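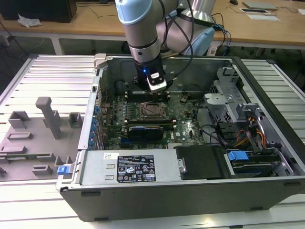

Cell 2, Tuesday. Arm over the open Dell chassis, socket uncovered, memory module in the left fixture.

Equipment planning, second half of the year. Continues from the June page.

Need to give Subira Rugemalira a list by the end of July. She wants it split into what the cell cannot run without, what saves operator time, and everything else. Prices go in her sheet, not here.

1. Fixtures

The printed holders on the left plate are the weak point. Post, U-holder and slot holder all share one plate, so changing any of them means pulling the plate and re-teaching the pick positions. Proposal: split into two smaller plates with dowel pins, one for the memory module and one for everything else. Plurkau quoted machined plates at 14 working days. Our own printer can do the holders in two days, but they creep under the clamp screws and the pick height drifts.

Decision: machined plates, printed holders on top. Order 5 plates, which covers both cells and leaves one spare.

2. Chassis clamping

Clamp at the rear left corner holds the rim well enough for memory work. Insertion force on the far bank is a different matter. Want a second clamp on the drive cage side before we write any tolerance into the procedure. Check that it clears the wire bundle there. Slotted bed takes standard T-nuts, no adapter needed. Cheap, put it in the first group.

3. End effector

Options:
Keep the present one and buy a spare tip module. Lowest cost. Does nothing for reach between the two memory banks.
Pralitow narrow-body unit. Fits between the banks on paper. Needs a different flange, and the cable exit is on the wrong side for how we route now.
Grillum with integrated force sensing. Highest price of the three. Would let us drop the separate force check, but the driver is only supported on the newer controller, so it drags item 5 along with it.

Leaning Pralitow. Ask for a loan unit before committing. If they will only loan against a purchase order, spare tip now and revisit in the fall.

4. Cable management

External loop from the upper arm back down to the tool is too generous. Any wrist rotation past the current limit has to be checked for snagging on the chassis edge. Dress pack from the arm vendor is overpriced for what it is. Try hook-and-loop straps and one swivel bracket first. Consumables budget, does not need to go on the list.

5. Controller

Present one is adequate for the memory routine. Only replace if Grillum is chosen. Put it as a dependent line so it is not approved or cut by itself.

6. Test stock

Need more boards. Connectors wear, and a worn slot makes the force data useless. Request 20 used chassis of the same model and 50 memory modules, working or not. Same model matters: the board layout is baked into the taught positions. Roy has a surplus lot, mixed condition. Ask them to confirm that the metal socket frame is fitted on each board.

Open:
Lead time on the flange adapter.
Bench space for the chassis stock. The desk behind the cell is not storage.
Whether the second clamp fouls the arm on approach from the right. Measure before ordering.
Does shipping come out of our line or the general one? Ask Subira.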